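My arms are sore in a place I didn't know could get sore, the soft bit between the thumb and the wrist, and I have spent most of the evening complaining about it to anyone who would stand still. So I may as well write it down, because a couple of you asked what this spring project of mine is and I keep giving a different answer.

The short version is that I teach robots to tidy up. The longer version is that I hold a gripper in each hand, the kind with two jaws and a camera on top, and I do ordinary kitchen jobs with them over and over, and the recordings go off to Fiditz, where a proper two-armed robot learns from them. There's no robot in the house. People are always a little disappointed by that! They come over hoping to meet it and they get me in my socks, trying to pick up a chopstick.

This month's job is the utensil caddy. Everything starts out on the table, and everything is supposed to end up standing in the caddy. Fiditz wants 2,000 good runs from all of us together by the end of June, and my share is 40 a day, which sounded like nothing when I signed up (I put away more forks than that at Thanksgiving). The first day I managed 9 before I had to go and lie on the couch.

What gets you is how much your fingers have been doing all these years without mentioning it. Pick up a chopstick from a tablecloth with your own hand and you roll it a bit, you pinch it, you slide down to where it balances, and you're thinking about dinner the whole time. With jaws you have to decide where to take hold before you get there. If you come in flat, the pads push the stick along the cloth and then the cloth starts coming too. If you come in steep, you bump the table, and everybody who reviews the recordings gets to see you bump the table. I've settled on coming in at a slant, closing slowly, and lifting a little before I try to turn anything upright.

Bamboo with a curve in it is the worst of the lot. You grab the middle and the ends want to swing around, so the end you were aiming with points somewhere else by the time you reach the caddy. I've started taking it nearer the top and letting the long end hang. Scissors are easier than I expected, as long as nothing is lying across them. When something is, you have to clear it first with the other hand, and the instructions say to do that in one smooth motion without stopping to think. I stop to think. I am a person who stops to think in front of an open refrigerator.

The pausing was my big problem in the first week, by the way. I got a very polite note back from the reviewer saying that 5 of my runs had been set aside for hovering. Apparently if I hang in the air over the table making up my mind, the robot can learn to hang in the air over the table too, and it doesn't even have a mind to make up. So now I plan the whole thing before I press record. I stand there muttering the order to myself, chopstick, chopstick, scissors, bamboo, like someone going over a grocery list, and then I go.

I've also had to stop being neat. I kept laying everything out in a tidy row, and of course the robot would then only know about tidy rows. These days I drop the whole handful from a few inches up and work with whatever lands, crossed or not. It's oddly freeing, and I recommend it for the sore of heart, if not the sore of thumb.

My tea is cold now and I still have a dozen runs to go before bed, left hand first this time, to be fair to the right one.
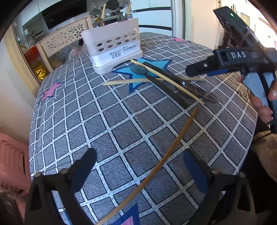
Ju-won Myung: I had the same thumb trouble all through the cup-stacking set. Try loosening your grip completely between runs, even put the grippers down for a minute, and don't squeeze harder once the pads have closed. I was squeezing as if the chopstick might get away. Also, do keep a few runs where you miss the first grab and go straight back for it without hovering. Mine were accepted, and I was told they're useful for teaching it to recover.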